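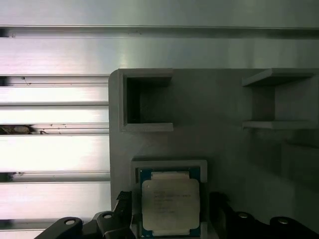 Ticket 2712 — Tower will not POST
Opened by: İlker Aksoy
Asset name: Ludo
Status: open

Fans spin, no display, no beeps. Same result with a different monitor and cable. Reseated the memory and the graphics card, no change.
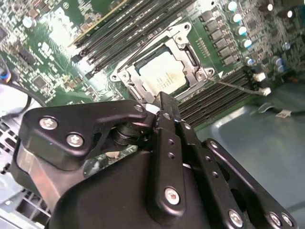
Cleared CMOS and left the battery out for 12 minutes. Still nothing. Power supply tests fine on all rails. Next step is the processor. 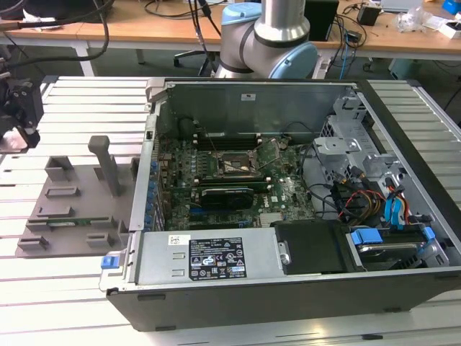
7 Jul 2026: Asked Guvura for a known good CPU of the same type. They have 2 in stock.

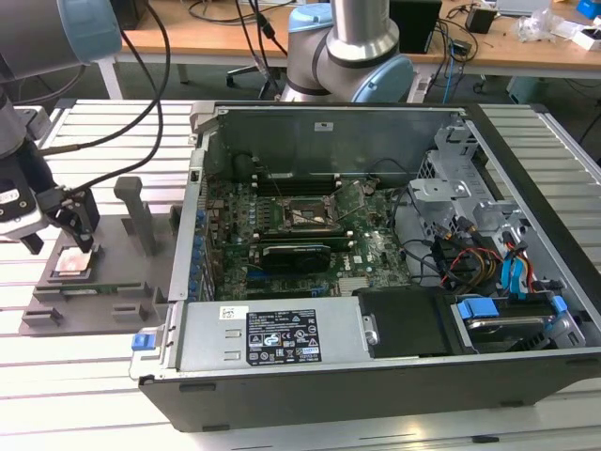
Socket check comes before any swap. With the bracket lifted and the socket empty, look for damage under a bright light — go row by row. Update to follow.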